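06/04/2018, bench notes, sourdough and rye side

Okay, the Preden rye starter finally woke up! I fed it last thing before leaving and it had climbed right up to the rubber band on the jar, smelling like green apples and a little like nail polish (the good kind, if there is a good kind). The Candano jar is still sulking. Same flour, same water, same shelf, and it just sits there with a gray puddle on top. I poured the puddle off and gave it another go with 300 g of whole rye, which is way more than I meant to use, but the bag was open and I got carried away.

Mixed dough for batch 2147 after lunch. I followed the Baranauskienė sheet, the one with the scalded malt, and I really think the scald needs longer than the sheet says. Mine was still gritty when I folded it in. Left it 14 hours last time and that was lovely, so I'm going back to that. Caraway went in whole, no toasting, and I'm already sorry about it. 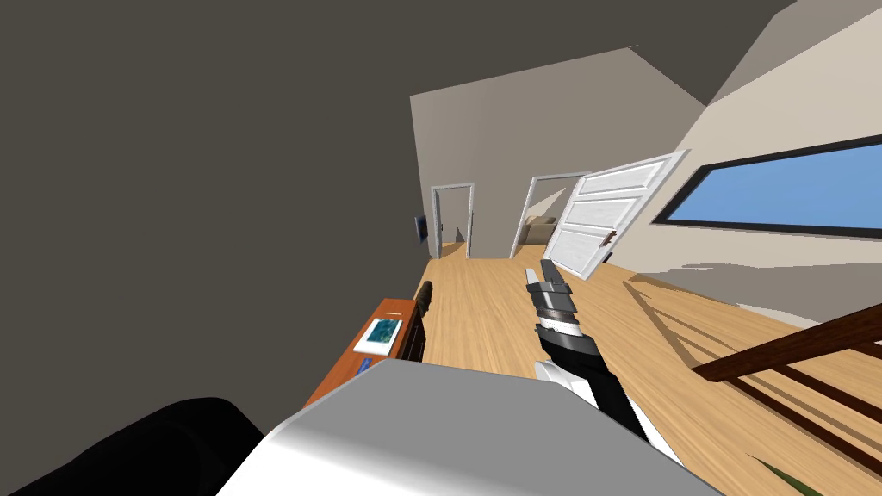
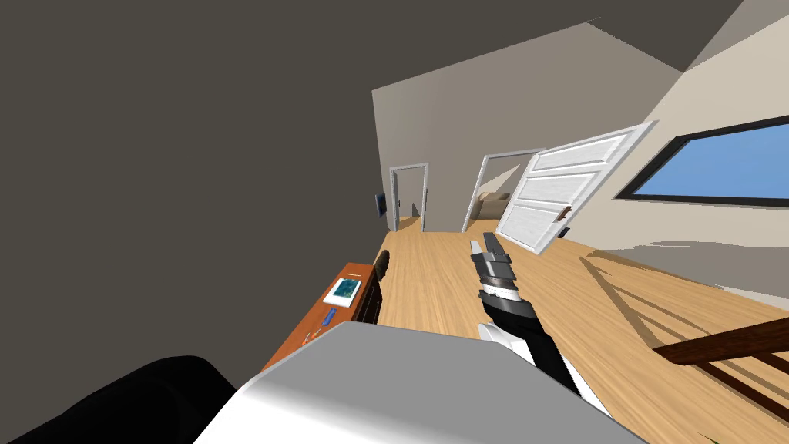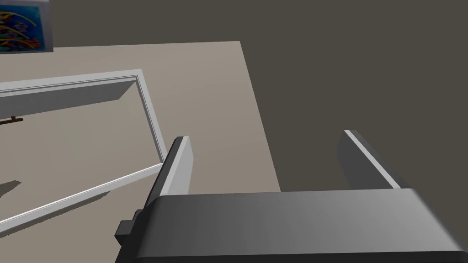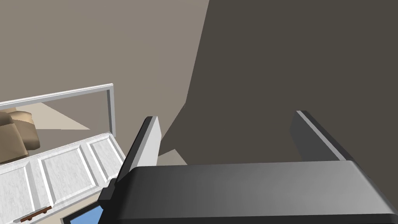

Can I swap the scalded malt for plain molasses if we run out again?

You can for color, and the loaf will still be sweet, but the crumb dries out faster and you lose that sticky, almost fudgy chew. Use half of what the sheet gives for malt and hold back a splash of water.

The Demus oven is running hot at the back again. I turned the tins halfway through and still got one dark shoulder on each loaf. Going to try the lower rack next, with a tray of water underneath, and pull them a bit early. The long tins need greasing right into the corners (lard beats oil, I'll fight anyone on this).

Also, we're down to 2 bags of the coarse rye and the next delivery isn't until July, so please go easy on the dusting! Rice flour is in the blue tub. Batch 2147 stays wrapped till tomorrow. Don't cut it, I mean it.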